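# About Plerkoren

Plerkoren is a small company which sells cloth for tables. We cut it to your measure, we hem it and we send it to your home. We also sell fabric from the roll to people who like to sew by themselves, and we give a sewing course in the evenings.

We began with one table at a weekend market in the town of Lendia. At that time we sold only remnants, the last pieces which stay over when a mill has finished a production. The customers liked the prices, but almost every one of them asked the same question: do you have this one longer? Usually we did not. After two summers of saying no we rented a room with a good floor, bought one used cutting table and ordered our first complete rolls.

Today our shop and our workroom are under one roof on Evangelista Street, in a former bakery. The whole place has 871 square feet. The front part is for visitors and the back part is for cutting and sewing, and between them there is a wide opening without a door. Many visitors like to stand there for a moment and look how their order is cut. You are welcome to do this too.

## What we make

Our main product is the cloth cut to measure. You tell us the length and the width of your table and how much you want the cloth to hang down on the sides. For a dining table most people take 8 to 10 inches. For a desk or a hobby table we advise less, or no hang at all, so that it does not come between your knees and the chair.

We have 52 patterns which are always in stock, and a changing shelf with patterns which we buy only once. All of them come in two qualities:

- **Plain cotton.** It is soft, it can be washed at 100 °F, and it becomes nicer with the years. It will shrink a little in the first wash, so we wash it before we cut.
- **Jumik.** This is our own name for a cotton with a thin coating. You can wipe it with a damp cloth. Please do not iron it on the printed side.

Round and oval tables are also possible. For these we ask you to make a paper pattern, and we will write to you how to do it. 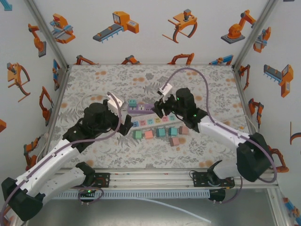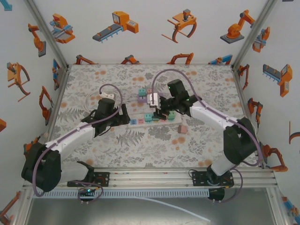
Choosing a print is for many customers the difficult part, and we take time for it. In a shop you see a pattern on a small folded piece, but at home it will lie flat and open in the middle of the room, and it can look quite different. Our advice is to think first about what will be on top of the cloth during a normal day. If there will be many things with strong colors, a quiet print helps the eye. Gray fern leaves on a light gray ground, with orange dots between them, make a good example of this kind – the leaves stay in the background and the dots give a bit of warmth. If your table is mostly empty, you can be more brave. Large flowers, wide stripes and dark grounds are beautiful on a table where they have space. We send up to four samples free of charge, and we ask you to leave them on the table for a few days, also in the evening with the lamp on.

## How we work

Every order is measured two times, once on the roll and once after cutting. The hems are 1 inch wide with folded corners. In the last year we sewed 2,530 pieces in this way, from a very small cloth for a plant stand to one for a table of a choir, which was so long that we had to fold it through the opening into the shop.

We do not have our own printing. We buy from mills that we know for a long time, and we ask them where the cotton was grown. Sometimes they can tell us exactly and sometimes only the country. We write on the label what we know – if there is nothing written about it, then we could not find it out.

The small pieces which remain from cutting are sold by weight in bags. Schools get them for free when somebody comes to collect them.

## The evening course

The course is for beginners and it has 2 evenings. On the first one you learn to measure, to cut straight and to press a hem. On the second one you sew the corners. You go home with a finished cloth. Machines are here, but you can bring your own if you prefer it. The next course with free places is in June.

## Visit or write to us

The shop is open Tuesday to Saturday, from ten to five. For orders by mail, please send us your measures in inches and write which side is the length. If something is not right with your cloth, send it back and we will correct it or make a new one. We answer all letters and e-mails, but in the weeks before Christmas it can take us a little longer.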